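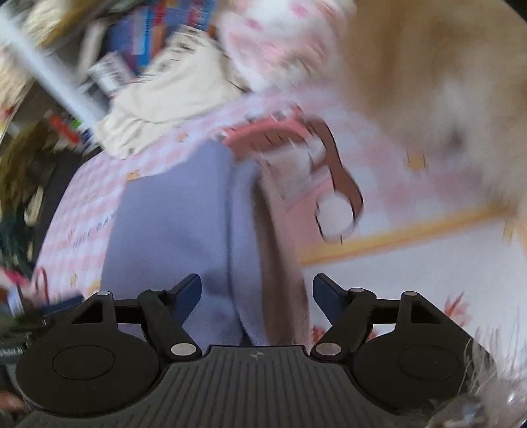
Gripper and lavender-blue cloth on the pink gingham mat.

Tips from my gripper build (the squeezy hand-held sort)

I've been making one of these at home since November, with a lot of nagging from Lachlan Katene, and fabric is what has taught me the most. Blocks and cups are easy! Cloth slides, bunches up and hides its own edges, so most of what follows is about cloth.

Go for a fold if there is one. A pinch across a standing fold gets you two layers straight away, where a flat bit just skates off under the pads. I open the fingers wide, come in low and close slowly. If I rush it I end up with a fistful of mat.

Wipe the pads before you start. I use a damp rag and let them dry while the kettle boils. Mine go slippery after 68 or so squeezes – no, I'll be exact, it was 68, I'd kept a tally on the back of an envelope.

Give the finger pads a light rub with 400 grit paper if they've gone shiny. Four strokes each, all in the same direction, then wipe again.

Check the pivots every Wednesday, or whatever day you'll remember. You want the links to swing freely with no side-to-side wobble. I had mine done up far too tight for ages and blamed the springs (sorry, springs).

Practise on a patterned mat. Squares make it much easier to see whether you've dragged the cloth sideways.

Next job is a softer trigger, as my thumb is sore by teatime.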